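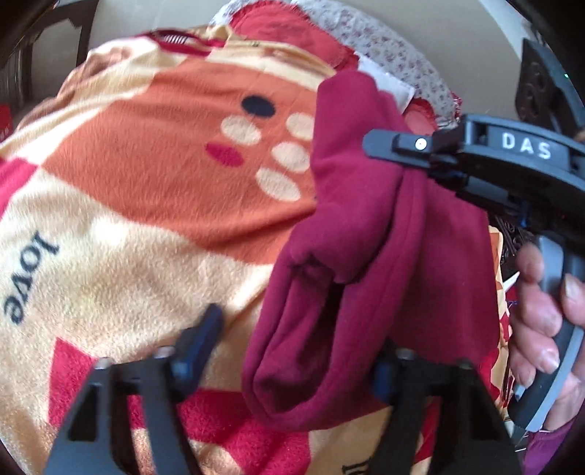

Fleece pilling and static after washing - what am I doing wrong?

Hi all, I could use some help before I ruin another load. We moved over to Stirkbridge in February and the new place came with a washer and dryer, a big old Lindemann set, and ever since then my fleece stuff has been coming out awful. The blankets feel kind of crunchy, there are little pills all over the sleeves of my favorite pullover, and the static is so bad that I got zapped by my own pajamas. At the old apartment I used the laundromat and never thought about any of this!

What I do now: everything goes in together, so towels, fleece, jeans, whatever is in the basket. Warm wash, normal cycle, a good glug of detergent and a capful of the Lania softener my aunt swears by. Then the dryer on high until it buzzes. The spin on this machine goes up to 1,000 and I leave it there.

I've tried a fabric shaver on the pullover and it helped for maybe two wears. I also tried skipping the detergent completely one time, and that was a mistake I won't go into. Is the fleece just done for? Is it the machine? I don't want to spend money on new blankets if they're going to end up the same way, and my daughter is very attached to hers. Also the water here is supposedly hard, if that matters.

Thanks in advance, and sorry this got long.

mapleandmittens

Bok-nam Ryu

I don't think your fleece is done for, and I doubt it's the machine either. I did alterations and laundry for 9 years and I've seen much worse come back to life, so hang on before you go shopping.

The first thing I'd change is the towels. Cotton towels shed like crazy and they're rough, and when they tumble around with polyester fleece they rub the surface up into pills and then leave lint stuck in it. Jeans are nearly as bad with the zippers and the rivets. Wash fleece with fleece, or with t-shirts and other soft things if you can't make a full load. Turn the pullovers inside out and zip them up if they have zippers.

Second, stop the softener. I know, I know, your aunt. It leaves a coating on the fibers that mats them down, and I'd bet a lot of your crunch is old softener plus too much detergent that never rinsed out. Hard water makes that worse. To strip it, I do this:

1. Wash the fleece by itself in cool water with no detergent, just half a cup of plain white vinegar. Don't ever mix it with bleach.

2. Look through the door partway in. If you see suds, there was still soap in there, so run it a second time. 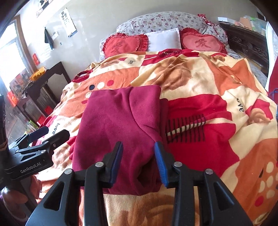
Fleece top folded flat on top of the blanket

3. Spin on low or medium. You don't need 1,000 for fleece, it holds hardly any water.

4. Hang it over a rack or a door. If you have to use the dryer, use low heat and take it out while it's still a tiny bit damp.

5. Once it's dry, go over it with a soft brush, in one direction and without much pressure. A baby hairbrush is great for this. It lifts the nap back up and you'll be surprised how different it feels.

After that, use way less detergent than you think. I use roughly a tablespoon for a small load and nobody in my house smells bad (so far). 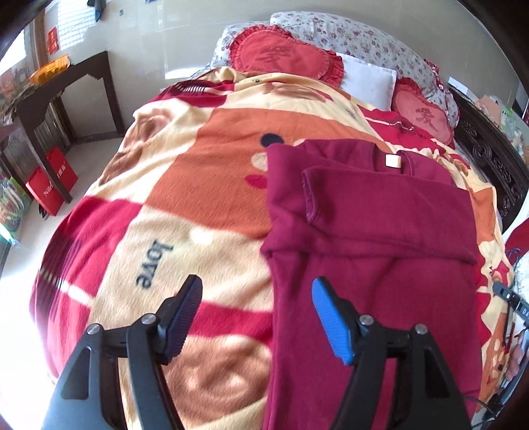

About the static

Most of that is from over-drying. Polyester on high heat until the buzzer goes off is pretty much a static factory. Take the synthetics out early and leave the cottons to finish on their own. If your house is really dry in the winter, hanging things to dry indoors helps with that too.

For the pills you already have, keep using the shaver, but lay the sleeve on something flat and hard and pull it snug first. Go slow near the seams, I've put a hole in a cuff that way. They came back on yours after two wears probably because the towels were roughing it up again every wash.

Let us know how it goes with your daughter's blanket!

tumble_low

vinegar yes, but check your washer manual first, some of them say not to because of the rubber seals. I do it once in a while and haven't had trouble, but mine is a Lirnasen and yours might be different. Citric acid is another one people use for hard water. Also I disagree on brushing, I tried it on a cheap throw and it shed everywhere. Maybe it depends on the fleece.

gus in the basement

Dryer balls. I have 3 of the wool ones. Noisy, but my wife says the blankets are softer. Clean the lint trap every load too, the one in our old machine was packed solid when I pulled it out.

Last updated: February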